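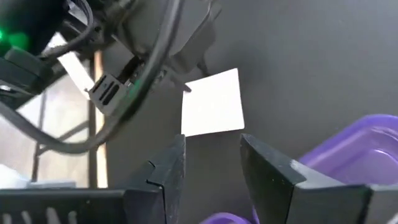 Pukberg to buy two-armed cells for sample card line

Jul 22, 2026

Pukberg, which makes paper sample cards and small folded inserts for print shops, plans to buy 6 two-armed robot cells for its finishing room over the next budget year. The company's board approved the spending plan last week and set aside money for installation, spare parts and staff training in the same vote.

The first two cells are due to be ordered this fall. The other four depend on how the first pair performs on day-to-day work, operations manager Ruba Tarawneh said.

"We have a number we have to hit before we sign for the rest," Tarawneh said. "Each cell has to handle 200 sheets an hour, one sheet at a time, without a person stepping in more than twice a shift. If it can't do that we keep the two and stop there."

Picking up a single sheet of paper from a flat surface is one of the harder jobs in the room. Staff do it by sliding the sheet to a table edge or lifting a corner with a fingernail. Pukberg looked at suction heads in April and decided against them after thin stock bent and some sheets came up in pairs. The cells now in the plan use two-finger grippers, with one arm holding or steadying the sheet while the other lifts or folds it.

Two suppliers are still in the running. Flostel has offered a lower purchase price and a yearly service contract. Smits costs more up front but includes two years of service and a second set of gripper fingers for each arm. Tarawneh said the company will compare the offers over five years of use, and that replacement fingers and cables will be counted in the total.

"Fingertips wear. Cables wear. Those weren't in the first draft of the budget, and they should have been," she said.

The plan also pays for wrist cameras on both arms of every cell. Issa Khasawneh, who runs the finishing room, asked for them after watching early trials at a supplier's shop. He said a camera mounted overhead lost sight of the paper whenever an arm moved across the table.

Khasawneh also asked for dark, matte work surfaces. The company prints mostly on white stock, and a plain white sheet is easier to find against a dark top. Pukberg will cover its existing tables and put off buying new ones, which takes one large item out of the budget.

Floor space is the next question. The finishing room has 300 square feet free, enough for the first two cells and the guarding around them. Adding the other four would mean moving the packing benches into the Jalby building next door, where Pukberg already rents storage. The lease on that space comes up for renewal in April, and Tarawneh wants a decision on the remaining cells before then.

The room has 22 employees on two shifts. Pukberg said no jobs will be cut under the plan. Four people will be trained to run the first cells, starting with those who already set up the folding machines. Khasawneh said the training budget covers their regular pay for the weeks they are away from the line.

Both suppliers have been asked to send revised quotes that list delivery dates, the price of spare parts and how long a service visit takes to arrange. Each will also be given a box of Pukberg's own stock to run, including the thinnest paper the company uses, and the results will be part of the comparison.

A choice of supplier is expected by the end of the summer.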